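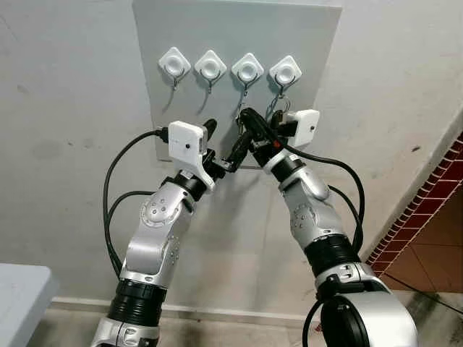 Fila de quatro ganchos adesivos brancos, placa cinza na parede

Gancho adesivo caindo da parede pintada, o que faço?
Perguntado em março · 351 visualizações · 2 respostas

Pessoal, ajuda rápida. Moro de aluguel, o contrato não deixa furar nada. Comprei ganchos da Lotard pra pendurar bolsa e casaco no corredor e cai tudo. Primeiro foi o da ponta, de madrugada, susto enorme. Depois outro, e esse levou um pedaço da tinta junto.

A parede é pintada com tinta fosca, acho que acrílica, o dono pintou antes de eu entrar. Passei um pano úmido, esperei secar e colei. Na embalagem fala que aguenta 2 kg, minha bolsa pesa 700 g, eu pesei. Então não é peso né?

Dúvidas: tem que usar álcool? Dá pra reaproveitar o gancho trocando só a fita? E a tinta que saiu, como disfarço sem pintar a parede toda? Vistoria é mês que vem, tô meio desesperada.

Resposta mais votada

Tinta fosca é o problema. A cola gruda na tinta, a tinta é que não gruda direito na parede. Já passei por isso em dois apartamentos.

Pano úmido não resolve, fica um pozinho. Álcool isopropílico num pano limpo, sem esfregar muito, deixa secar. Cola, aperta firme 30 segundos e NÃO pendura nada no mesmo dia. Eu deixo até o dia seguinte. Quase todo mundo pula essa parte.

Sobre os 2 kg: isso é em azulejo ou vidro. Em parede fosca eu conto metade, e olhe lá. Bolsa que a pessoa puxa pela alça toda vez faz força pra fora, pior que peso parado.

O que funcionou de vez aqui foi colar numa placa lisa e não direto na parede.
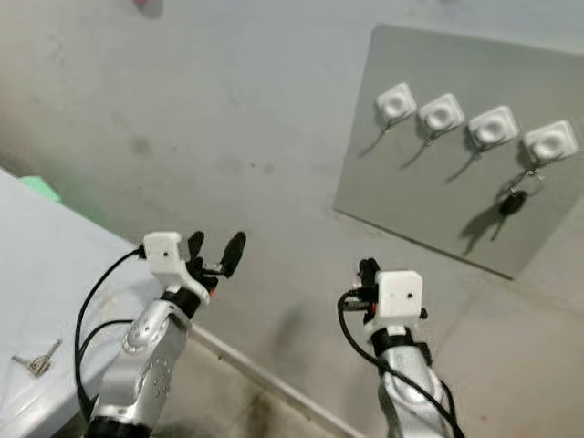
A placa distribui o peso, e se um gancho cair não leva tinta. Dá pra prender com fita dupla face larga (usei a da Fliltel, boa) ou só apoiar em cima da sapateira, se tiver uma. Comprei a minha na Correia, cortaram na medida na hora. Passa álcool nela tambem antes de colar.

Reaproveitar: dá, se for daqueles com fita de puxar. Tira a fita velha, limpa, põe nova. Se a cola é direto no plástico, esquece, compra outro.

Na hora de tirar da parede, secador morno e fio dental por trás, devagar.

Outra resposta

massa corrida pote pequeno, espatula, lixa fina, pronto. a cor que é chato. pergunta pro dono qual tinta foi, as vezes sobrou lata. eu usei Zeritz branco gelo e ficou manchado, de longe nem dá pra ver

Comentário de quem perguntou

Obrigada!! Não sabia do isopropílico. O dono tem meia lata guardada, vou pegar com ele. A placa vou tentar depois da vistoria, agora não encosto mais nessa parede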